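公寓楼的公共卫生间终于重新开放了,我去看了一圈

住在Verkoswood这一带的邻居应该都知道,我们楼一层那间公共卫生间从去年11月起就一直关着,门上贴了张纸,写着“维修中”,字都晒淡了。我每次遛狗回来路过都要瞄一眼,心想到底什么时候能修好。好消息来了——2月18日一早,那张纸不见了,门开着,灯也亮着!我当然第一时间就钻进去看了(狗交给楼下便利店的小妹帮忙牵了一会儿,谢谢她)。

先说大家最关心的:马桶能用了。之前那只老马桶的水箱漏水漏得厉害,半夜在走廊里都能听见哗哗的声音,302的住户为这事投诉过好几回。302就在卫生间正上方,水管一响他家卧室就跟着响,换了谁也受不了。这回物业没有再修修补补,直接整只换掉了,管子也跟着换了一段。物业公司Fuentealba派来负责这件事的是Vicente Cisternas,我在大厅碰见他,他正蹲在地上收工具包,我就顺便聊了几句。他说换马桶本身一个下午就够了,拖这么久是卡在地面下面那根排水管上,老楼的图纸跟实际对不上,开了两次地砖才找到接口。

“图上画的是靠墙走,挖开一看,管子从中间斜着穿过去了。”他一边说一边拿手比划,我虽然不太懂,但看他那表情就知道当时有多头疼。

除了马桶,洗手池的龙头也换了,以前那个要拧三圈才出水,现在是按一下出一段水的那种。我按了好几次,水流时间刚好够把手上的泡沫冲干净,稍微慢一点的人可能要按两次。墙上重新刷了白漆,味道还有一点点,进门右手边的小窗开着散味。镜子没换,还是原来那面,左下角那道裂纹也还在,Cisternas说镜子不在这次的项目里,要等下一批。行吧,我们等着。

清洁这块也变了。以前是谁看不下去谁去刷一下,说白了就是没人管,现在物业把它排进了日常保洁,早晚各一次,中午再看一次,一天一共3次。马桶刷和刷筒是放在里面的,大家用完要是弄脏了,顺手刷两下,别留给下一位。

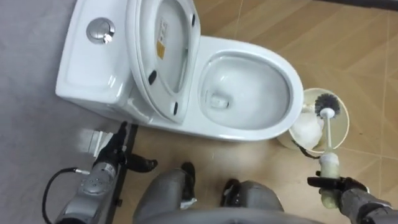
刷完马桶以后,刷子应该怎么放?

先在马桶里用冲下来的清水涮一涮刷头,再把刷柄横搁在马桶圈上,用座圈压住,让刷头悬在马桶里面滴几分钟水,滴得差不多了再放回刷筒。刷筒底下的积水每周倒一次,倒完用热水加一点洗洁精洗一下就行。

这个办法是四楼的Toshio Higuchi教我的,他以前在旅馆做了很多年,对卫生间这些小事特别讲究,我自己在家照着做了一阵子,刷筒里那股闷闷的味道真的没有了,强烈推荐!他还说,洁厕剂沿着内圈上沿挤一圈,等上几分钟再刷,比一挤上去就刷省力得多。另外千万别把洁厕剂和漂白水混着用,会冒出很呛人的气体,这一条物业也会写在墙上的告示里。

说到告示,我看了一下草稿(Cisternas手机里存着,给我看了一眼),内容挺简单:湿巾、厨房纸、猫砂不要往马桶里扔,头发请扔进垃圾桶,用完冲水,出门关灯。湿巾那条加了粗。据说上次堵管子,师傅从里面掏出来一大团湿巾,缠得跟绳子一样,我听完午饭都没怎么吃。包装上写着“可冲散”的也别冲,我们这栋楼的管子细,拐弯又多,经不起折腾。

再说说钱的事,群里昨天已经有人在问了。这次换马桶、龙头和那段排水管,材料费一共910,从楼里的公共维修金里出,不再另外向各户收。人工算在物业的年度合同里。明细单贴在信箱旁边的公告板上,想看的自己去看,我拍了一张发在群里,有点糊,大家凑合看。

开放时间暂定早上七点到晚上十点。夜里会锁门,主要是考虑到302那边睡觉的问题,虽然新水箱上水的声音小多了。我特意站在走廊里听了一下,冲完水以后能听到一点点嘶嘶声,过一会儿就停了,跟以前那种一整夜不停的动静完全没法比。302的大姐昨晚在电梯里碰见我,说她睡了个整觉,人都精神了,还塞给我两个橘子。

还有一个小变化我很喜欢:门上装了个挂钩。以前进去连个挂包的地方都没有,冬天穿着大外套,手里再拎着菜,简直像在演杂技。现在挂钩的高度也合适,我一米六的个子伸手就够得到,小朋友可能要大人帮一把。

不满意的地方也有。地砖补的那几块颜色跟旧的对不上,新的偏白,旧的偏黄,一进去就看得出来哪里挖过。Cisternas说原来那款砖早就停产了,他跑了Utley和Nimov两家建材店都没找到一样的,这几块已经是最接近的了。我倒觉得还好,踩着平整不打滑就行,不过楼上有几位邻居意见比较大,说看着别扭。有人提议干脆铺一块防滑垫盖住,也有人反对,说垫子吸水,用不了几天就要发霉,吵了半个晚上也没吵出结果。我个人投反对票,公共卫生间的垫子谁来洗嘛。

另外,卷纸架目前只有一个,纸由保洁补,补纸的时间和打扫的时间一样。要是碰上没纸,可以打门后那张小卡片上的电话,也可以到大厅值班台拿,台子下面的柜子里有备用的。值班的师傅让我转告大家,拿一卷就好,别一次抱走半箱,上回就少得特别快……

接下来要弄的是二楼的水房,听说下个月开始量尺寸,工期预计20天。水房那边的老水槽我也盼着换很久了,下水慢得要命,洗个拖把能等到天黑。到时候我再去看,看完再来跟大家说。对一层卫生间还有什么意见的,可以写在公告板旁边的本子上,Cisternas每周会来翻一次。笔是用绳子拴着的,别再拿走啦!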